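Floor drying

Floor drying, also called flat drying, is the practice of leaving washed clothing to dry on a horizontal surface instead of on a line or in a machine. It is used mainly for knitwear, which can stretch when hung, and in homes with no yard or balcony.

Background

Before indoor heating was common, most households dried heavy knits on grass, hedges or stone. The move indoors followed the spread of apartment living. In the river town of Dirnen, where lines across the street were banned for a time, families spread sweaters on attic boards, and several older houses there still have a low-ceilinged drying room under the roof. The town of Plodley had a shared drying hall with slatted shelves, which could take 400 garments at once. It closed when the laundry next door changed hands.

Method

The garment is washed, then pressed or rolled in a towel to remove most of the water. It should not be wrung. It is then laid out on a towel or mesh screen and eased back to its original shape, with the sleeves straight and the hem even. After several hours it is turned over. Thick cotton knits can take 2 days in a cool room, while thin wool is often dry overnight.

Soft surfaces hold moisture longer than hard ones. Carpet and upholstery are usually covered first, both to protect them from damp and to keep loose dye from marking them. Red and dark blue garments are the most likely to lose dye in the first few washes.

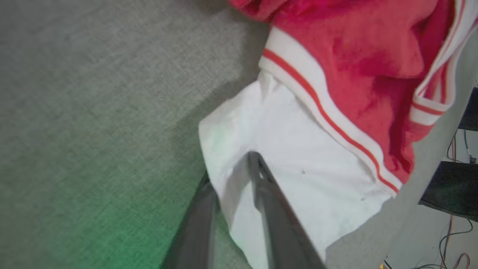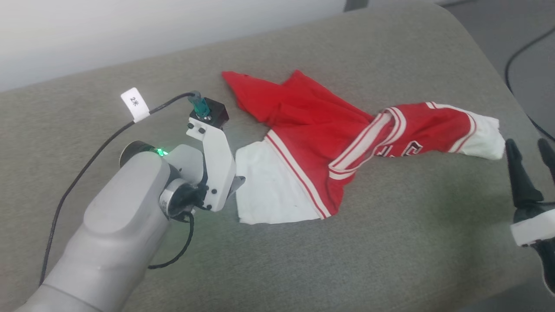
Equipment

The simplest aid is a mesh screen on short legs, which lets air reach the underside. Fukus, a maker of household racks, sold a folding version with three levels — the lowest was often left unused because air moved poorly beneath it. Khamphan screens, woven from split cane, are lighter but tend to sag under wet wool.

Study and opinion

Paweena Ongart surveyed 338 households on their drying habits and found that most people who dried knits flat had learned to do so from a relative. Care labels were seldom mentioned. Trinh Ninh has argued that the practice is slowly declining as more knitwear is made from blends that keep their shape on a hanger.

See also

Clothes line
Drying cabinet
Blocking (knitting)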